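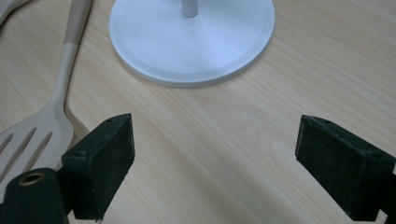

Kitchen helpers with motors: house rules worth sticking to

Posted Friday, February 4, 2022, in Workshop and Kitchen Tips

Every few months somebody announces that the cooking robot is nearly ready for the rest of us. I have been reading that since I had hair. Meanwhile plenty of readers have a small arm on the worktop, or a gripper on a handle that they're teaching to pick up the spoons, and the letters come in asking what's safe and what's sales talk. Most of it is sales talk. The rules below are dull and they cost next to nothing.

Read the label, then ask what it covers

A mark on the power supply tells you about the power supply. It says nothing about the arm on the other end of the cable. The leaflet with the Irkley arm uses the word "compliant" 3 times and doesn't once say with what. If a seller can't give you the number of the standard and the part of the machine it was tested on, treat the claim as decoration.

"Food safe" gets the same treatment. Ask which bit. A plastic spatula may be fine in a pan and the thing holding it may not be fine anywhere near one. Foam and felt pads give a good grip on a smooth handle, but they hold crumbs and grease and you can't boil them. My rule is that padded fingers touch handles only. The end that goes in the food is for the food.

Clear the worktop first

Take away knives, glasses and anything with a flex before you start. Leave out the one tool you're working with and whatever it has to steer round. A turner is a fair thing to begin on, being flat, light and cheap to drop. Slots in the head are awkward if the thing goes for the wrong end, so practise on the handle.

Tall things on a weighted foot are a nuisance. They look steady until they're caught high up, and then they go over. Try yours with one finger near the top. If it tips, put it away.

Pale tools on a pale table are hard for a camera, and not that easy for me before breakfast. A plain dark tray underneath does more good than the Valderrama "vision upgrade", which was priced at 600 when I looked and came with a tray.

Stopping it

– The off switch goes where your other hand is, and never behind the machine.
– Test it at the start of each session, with the arm moving slowly.
– An app on your telephone is not an off switch.
– Sleeves up, hair back, children and cats in another room.
– No hobs. I don't care what the video showed.

Cleaning

Unplug it. Wipe hard parts with a barely damp cloth and dry them. Look into screw holes and round metal inserts, where flour sets like plaster (a wooden cocktail stick gets it out). Go over fuzzy pads with sticky tape and change them when they start shedding. Dukden sells replacements at a silly price – self-adhesive felt from the hardware shop has done me since October.

Keep a notebook

Write down what it dropped and what you had changed beforehand. Grarkalach boasts of 2,000 successful lifts in its brochure and leaves out how many it tried. Your own page of failures will be more use to you when you're deciding whether to let it near the good plates. Mine is still on the spoons.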